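Werkstattbuch Sim-Greifer, 4. Februar

Zwei Stunden Rechner, null Stunden Lötkolben. Echter Arm bleibt im Regal, bis die Küche im Simulator sauber läuft. Yen-ting hat die neue Szene hochgeladen, Marmor, Teppich, alles drin. Lädt jetzt in 35 Sekunden, vorher ewig. Handkamera endlich am richtigen Gelenk, hatte sie letztes Mal am Unterarm hängen, kein Wunder das nichts passte.

Anfahrt erst ohne Ziel, nur Finger auf und gucken, ob das Bild zur Pose passt. 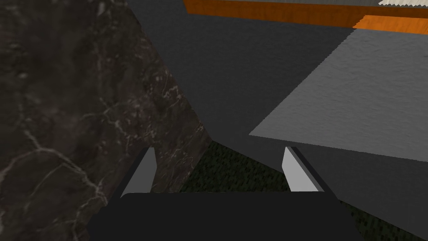 Gelenk 4 zittert noch. Dämpfung von 7 auf 100 hoch, danach Ruhe, aber träge. Dwayne meint, lieber Schrittweite im Solver halbieren, probier ich beim nächsten Mal. Kollisionskörper vom Teppich ist immer noch ein einziger flacher Quader, reicht erstmal. Marmor dagegen hat ein viel zu feines Netz, kostet Rechenzeit ohne Ende. Bitte vereinfachen (Yen-ting?).
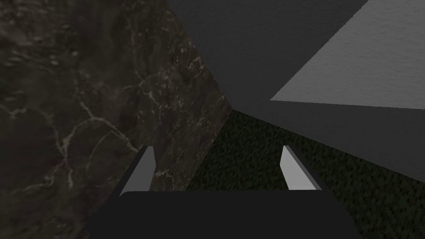 Greifer offen zwischen Marmor und grünem Boden, nichts gegriffen.

Dann Schublade. Zielpunkt lag im Skript auf der Griffleiste, muss aber auf den Knauf darunter. Offset von Hand eingetragen, unschön, Gøran wollte das eh aus der Modelldatei lesen. Öffnungsweite auf Maximum. Handgelenk muss mitdrehen, sonst steht die Leiste schräg zu den Fingern und man rutscht ab. Reibwert Holz ist geraten!! Bitte niemand übernehmen.
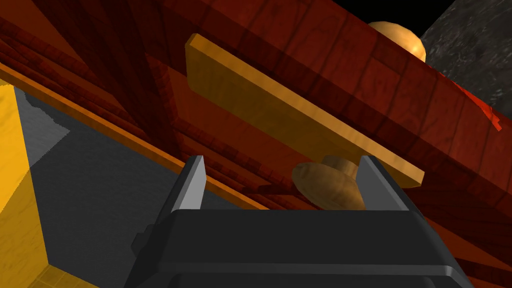

Finger offen am Holzknauf, Griffleiste schräg darüber.

Schatten auf dem Boden haben Treppchen, gezackte rote Kante am Stein auch. Für die Regelung egal, fürs Kameratraining später nicht. Schattenauflösung steht auf 900, Marisol fragen ob ihre Karte mehr packt.

Offen:
Solver-Schrittweite
Offset aus Modell lesen
Marmornetz vereinfachen
Logdatei schreibt immer noch in den falschen Orner, Lyle weiß wo
Ruvthorpe wegen Ersatzservo anschreiben, Lieferung sonst erst im Mai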